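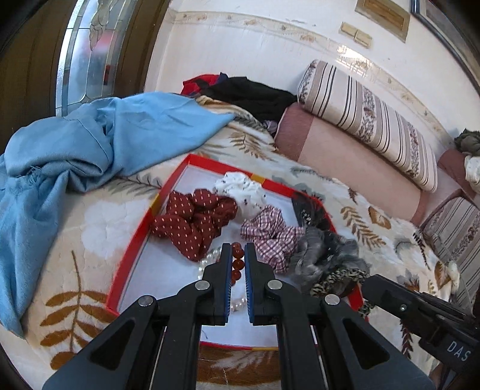 The apology from the Retport Herons came out at 7:19 in the morning, before most of the people it was meant for had finished their coffee. It was two paragraphs long. It used the word "community" four times and never said what the club was sorry for.

For anyone who missed it, the Herons play independent league baseball in a park with 724 permanent seats and a grass bank past third base. In the middle of the fifth inning of a Saturday night game, the public address announcer read a message thanking "our friends at Sandberg" for "standing up for working families." Sandberg is a gravel and concrete company. It is also the main backer of a ballot measure that would let it dig a second pit north of town. Early voting had opened that same week.

Some people booed. A man on the bank threw a pretzel, which landed well short of anybody. By the seventh inning a clip was going around, and by the next afternoon the club had lost a sponsor, a dentist, and gained what its front office called "a conversation."

I have covered minor league ball long enough to be wary of conversations. Clubs at this level read whatever they are paid to read. They will thank a muffler shop for its commitment to excellence. They will tell you that tonight's strikeouts are brought to you by a law firm. The announcer gets a stack of cards before first pitch and works down it, and the idea that somebody upstairs weighs each card for its civic meaning is one I'd need to see proved.

Ngân Kiều, the Herons' general manager, would like me to believe there is such a process. "Every piece of in-game copy is reviewed," she told me in her office, which is a converted ticket booth with a window unit. I asked who reviewed this one. She said it had been approved under the terms of the existing agreement. I asked whether that meant a person had read it. She said she'd get back to me — and she did, three days later, with the same sentence in an email.

The existing agreement is the interesting part. Sandberg pays for the outfield wall, the Thursday fireworks and the team bus. According to two people who have seen the contract, it also gets 19 announcements a season with wording of its own choosing, so long as the wording isn't obscene. The club won't discuss the terms. Neither will Sandberg, whose spokesman sent a note saying the company was proud to support family entertainment.

Định Sầm thinks the fuss is overdone. He pitched for the Herons for 2 summers and now runs the batting cages at Nitis, across the river. "You want fireworks, somebody's buying fireworks," he said. "When I played there it was a casino. Before that it was a guy running for sheriff." I checked on the sheriff. He's right, and he lost.

That history cuts both ways. The people now calling for a politics-free ballpark didn't ask for one when the flyovers and the candidates throwing out first pitches suited them. The club, for its part, has announced a new policy against "messaging of a political nature" and declined to define any of those words.

Miltero, the league's other river town, adopted nearly the same policy a few years back. I went to a game there in August. The scoreboard carried an ad for a school bond between innings, and the mayor waved from the dugout roof. I asked an usher about the rule, and she hadn't heard of it.

The Herons open at home again in May. The Sandberg sign will still be on the wall in left center, under a contract with 3 years left to run.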